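Lettering on cloth

Lettering on cloth is the practice of placing words, single letters, or lines of text on fabric. It covers hand methods such as embroidery and appliqué, and print methods such as block printing, screen printing, and heat transfer. Lettered cloth is used for clothing, household goods, flags, banners, church furnishings, and packaging. The term does not usually include small woven care labels, although these are made by some of the same methods.

Early forms

Writing on fabric is very old. Ink on linen was used in ancient Egypt, where strips and sheets of cloth carried short texts connected with burial. In China, silk served as a writing surface before paper came into general use, and letters, maps, and whole books were written on it with a brush. In both cases the cloth acted mainly as a support for writing, much as paper does today.

A separate line of development made the text part of the cloth itself. In the early Islamic world, bands of writing known as tiraz were woven or embroidered into garments and often gave the name of a ruler, a blessing, or the workshop where the cloth was made. Such garments were given as marks of favor. Many pieces survive only as fragments, because the inscribed band was often cut away and kept after the rest of the garment had worn out.

In medieval Europe, lettering appeared on vestments, altar cloths, and wall hangings. The Bayeux Tapestry, which is embroidered and not woven, carries short Latin captions in wool thread above its figures. Letters of this kind were usually drawn as outlines on the ground cloth and then covered with stitches.

Household marking

Before machine laundering became common, linens were often marked so that they could be returned to the right home or room after washing. The usual mark was a pair of initials, sometimes with a number, worked in cross-stitch with red or blue thread. Red was widely used because the dye known as Turkey red held its color through repeated boiling.

Children, and girls in particular, learned these marks by making samplers. A sampler commonly held one or more alphabets, a row of numerals, a verse, and a border. Some alphabets on older samplers leave out J or U, following the practice of treating these as forms of I and V. Samplers are now collected as records of schooling as well as needlework.

Indelible ink offered a quicker method from the nineteenth century onward. It was applied with a pen, a rubber stamp, or a cut metal stencil. Woven name tapes, ordered in quantity and sewn into clothing, later became standard in boarding schools, camps, and hospitals.

Methods

Embroidery forms letters from thread. Satin stitch gives a smooth, raised letter and is the usual choice for monograms. Chain stitch follows a line easily and suits script. Machine embroidery uses the same basic forms, and a backing material is placed behind the cloth to keep it from pulling.

Appliqué uses letters cut from one fabric and sewn to another. It is suited to large work seen from a distance, such as banners and team uniforms. Felt has often been used for this purpose because its cut edge does not fray. On woven fabrics the edge must be turned under or covered with a close stitch.

Block printing presses a carved and inked block onto the cloth. Letters must be carved in reverse, and each color needs its own block. The method leaves slight differences from one impression to the next.

Screen printing pushes ink through a fine mesh on which the unwanted areas have been closed. One screen is made for each color. Light ink on a dark ground presents a special problem, as thin ink allows the dark fabric to show through. Printers deal with this by laying down a white base first, by printing the same area twice, or by using discharge ink, which removes the dye from the cloth so that the letter takes on a paler shade.

Heat transfer fixes a printed or cut film to the cloth under pressure. It is practical for small orders and for names and numbers that change from one garment to the next. Direct printing, in which a machine sprays ink onto the fabric, became common in the same market at a later date.

Letterforms

Cloth places limits on the shape of letters. Thin strokes may be lost in a coarse weave, and small openings, such as the eye of a lowercase e, tend to fill with ink or thread. For this reason letters meant for cloth are often heavier and more widely spaced than the same letters on paper.

The behavior of the fabric in use must also be considered. Cloth folds, stretches, and hangs at an angle, and a line of text may be broken or hidden by a crease. Flag makers favor short words in large capitals. A flag that is to be read from both sides may be made in two layers with a lining between them, since lettering that shows through from the front will read backward on the reverse.

Allover text

Lettering may also be used as a repeating surface pattern. In allover designs the words cover the full width of the cloth and are valued as much for their texture as for their meaning. The text may run in straight rows, overlap, or turn in several directions so that the fabric has no fixed top or bottom. Designs of the last type reduce waste in cutting, as pattern pieces can be laid either way. Two or three colors are typical, with pale letters on a dark ground and a stronger color held back for accents.
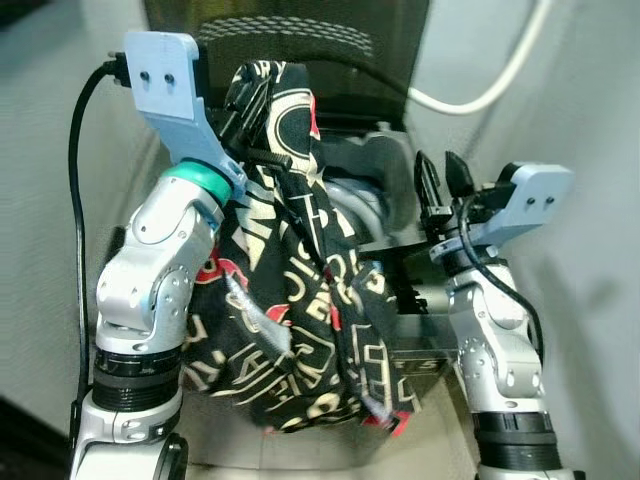 Cloth as a public message

Banners carried in marches have been an important use of lettered cloth since the nineteenth century. Trade unions ordered large painted silk banners showing the name of the branch along with emblems and mottoes. Groups that campaigned for the vote for women used appliqué and embroidery as well as paint, and many of their banners are held in museum collections.

In East Africa, the kanga is a printed cotton cloth worn as a wrap and sold in pairs. It has a border, a central design, and a line of text, most often a proverb or greeting in Swahili. The saying is an important part of the choice of cloth, and a kanga may be given or worn in order to convey a message that the wearer would prefer not to speak aloud.

The printed T-shirt became a common carrier of text in the second half of the twentieth century. Schools, sports teams, musical groups, businesses, and political campaigns all adopted it. Its low cost allowed text to be produced for a single event and then put aside.

Care and wear

The life of the lettering may be shorter than that of the cloth. Printed film can crack where the fabric bends, and thick ink may peel if it was not fully heated when it was made. Garments with printed text are generally washed inside out in cool water and kept away from a hot iron. Embroidered letters are pressed face down on a soft towel so that the stitches are not flattened. Where thread and ground cloth shrink by different amounts, the fabric around a letter will pucker, and this cannot always be corrected.

Preservation

Lettered textiles present several difficulties for museums. Some black and brown dyes contain iron, which weakens the fibers over time, so that dark letters may fall away and leave holes in their own shape. Painted silk becomes brittle and splits along old folds. Objects of this kind are stored flat where space allows, or rolled around a wide tube with the painted side facing outward. Light levels on display are kept low, and pieces are rested in storage between exhibitions.

Where the letters have been lost, the text may still be recovered from needle holes, from differences in fading, or from traces of the drawn outline. Photographs taken when the object was new are often the best guide to missing words.

See also

Appliqué
Monogram
Sampler
Screen printing
Textile conservation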